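**Site visit report, Vosano open day**
Group: Ulises Mamani, Yhon Bedoya, Jhosep Mosquera
16th December

Went to the Vosano open day for the automation module. Bus was late so we missed the intro talk, got the handout from Cristian Echeverri at the door. Notes below are mine (Ulises) plus what Yhon wrote on his phone.

## What we saw

Two halls. First one is packing, mostly conveyors, we didn't spend long there. Second hall has the demo cells and that's were we stayed.

Wilmer Puma ran the demos. He's been on the cells since August. Talked fast, took questions the whole way thru, which was good.

- Cell one: palletizing. Big arm, fenced. 600 boxes a shift.
- Cell two: part insertion. The one we picked for the report.

## Part insertion

The task is to pick up a small part, line it up with its place and put it in. Sounds easy. Wilmer said most of the trouble is in the last bit, when the part is nearly there and a small angle error makes it jam. They keep a log. 400 tries in the last batch, 398 ok, 2 dropped. Asked if we could have the log, he said no but we could copy the totals.

Camera is down at the gripper, so it moves with the hand. Jhosep asked why not hang one from the ceiling. Answer: the arm gets in the way of its own view right when you need it most.

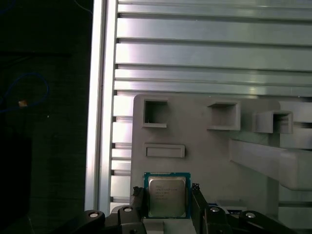
Grip force was our main question going in, because our own gripper in the lab crushes stuff. Wilmer's answer was to worry about where you hold before how hard. The Intel processor is a good case, one black finger on each side edge and the bottom edge sitting on the gray palm block, so the metal lid with the printing stays clear. We've been grabbing our parts across the flat faces. Also liked the 3D-printed panel with the square pockets, cheap to copy, we could print one for the lab.

## For our project

1. Move our grip points to the edges.
2. Print a test panel, pockets in a few sizes. Yhon has the printer booking.
3. Log every try, drops too. We only wrote down the good ones so far (bad).

Not answered: how they set the finger tips up after a change. Ran out of time, Jhosep is emailing Wilmer. Cycle time also missing, Yhon thinks it was on a slide but none of us got it down.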